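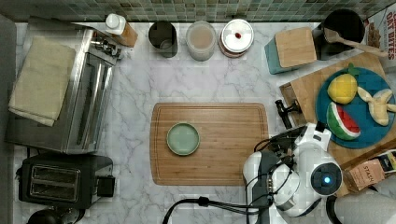

Kitchen bench, morning. Cutting board and the little green plate.

So the battery is in! Fourteen months of me going on about it at every dinner, and on Thursday two people from Fankhauser turned up at half past seven, drank one coffee each and had the thing bolted to the garage wall before lunch. It's a Zernon, the mid-sized one, and it hums a bit when it's charging hard, which I find weirdly soothing. Sinéad McGrath across the road says she can't hear it from her driveway, and she hears everything from her driveway.

The part I really wanted to write about is the street scheme, though, because a few of you asked after my last post. There are now 31 households signed up to share power, and we sell to each other during the day at a price we all agreed on. If my panels are making more than I can use, it goes to whoever on the street wants it first, and only the leftovers go out to the grid. I LOVE this. I did a load of washing on Friday while it was bucketing down and my app told me I was running on the Hubmanns' battery. Thanks, Pirmin!

Pirmin and Rupert Hubmann (brothers, side by side, one shared driveway and two very different opinions on heat pumps) were the first to join and they've been good to learn from. Rupert keeps a spreadsheet. By his count his place drew 504 kilowatt hours from the grid over last winter's worst quarter, against 609 for the same stretch the year before, and that was without changing the hot water. He's swapping the hot water in September, so I expect to hear all about it.

A few things I've picked up, for anyone thinking of doing this on their own street.

Get your switchboard looked at early. Mine needed a new one, and so did the neighbour's, and the electrician was booked solid for weeks. Lorenz Kuster at number nine left his till last and missed the whole first billing round.

The metering is done by Bimex, and their form asks for your meter number in a format that doesn't match what's printed on the bill. Leave out the two letters at the front. I sent mine in three times before I rang them, and the woman on the phone was lovely about it and fixed it on the spot.

Dusau is the app we all use. It's fine! The graph colours are terrible (pale yellow on white, who signed off on that?) but the numbers update every five minutes and you can set it to ping you when the street has spare power. Mine pinged at lunchtime yesterday and I ran straight out and plugged in the car.

What I haven't sorted out is backup. The battery can carry the fridge, the lights and the modem if the power goes down, but I want the well pump on that circuit too and it's a separate job. Thaddäus Hofstetter had his done in the autumn and he's offered to show me how it's wired -- he's bringing his labels, he says, and I've promised soup.

First full bill comes at the end of the month. I've got the old ones lined up in a folder ready to compare, and the battery was sitting at 70 percent when I went to bed last night, after dinner in the oven and the dishwasher as well. Not bad for July with the sky the way it's been!

If you've done the well pump thing, or a pool pump, leave me a comment and tell me what size breaker they put in -- I've had two different answers so far.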